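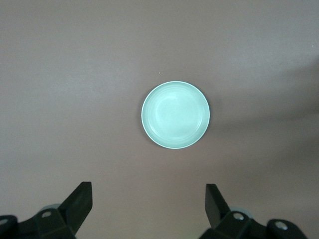

Notes from the supper table

Well, the Clerkville shared supper is back for the winter, and I'm so pleased I could sing! We're meeting on the first evening of December at the Walczak rooms, doors at 7, food on the table as soon as enough of us have turned up to carry it.

For anyone new, it works like this. You bring one dish, you eat a bit of everybody's, and you take home whatever is left in your own pot (plus some of mine, please, I always overdo it). Last winter we got up to 33 people one night and ran out of forks. I ate my crumble with a teaspoon and it took me until the washing-up was nearly finished.

Zulkifli Nair has promised his lentils again. I've asked for the recipe twice and all I've got out of him is "more onion than you think", so I tried it at home with four big ones and had the windows open till bedtime. Still lovely, though. Josée Melnyk is doing soup, and wants to know if anyone minds celery. I do, a bit, but I'll eat it.

Plates are the thing we're always short of. If you've got a few spare green ones, blue ones, chipped ones, whatever, bring them along with your name on a bit of tape underneath. Bread is welcome too, and rice goes faster than anything.

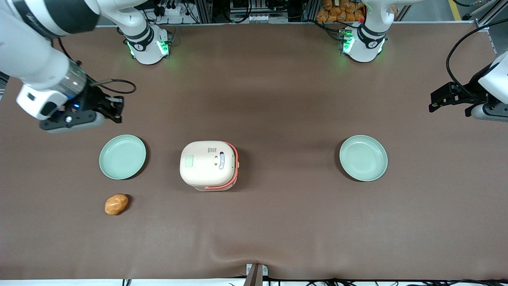 Getting there and paying your way

The Plolard Road bus stops right outside, and the last one back goes at ten. Parking is round the side, but do leave the gate clear as the bins go out that night.

It's £2 on the door for the heating. We've got £600 put by from the summer fair, and most of that is meant for a new cooker, the old one having only the left-hand rings working and an oven door you hold shut with a chair.

Let me know what you're bringing if you can. So far it's three puddings and no potatoes!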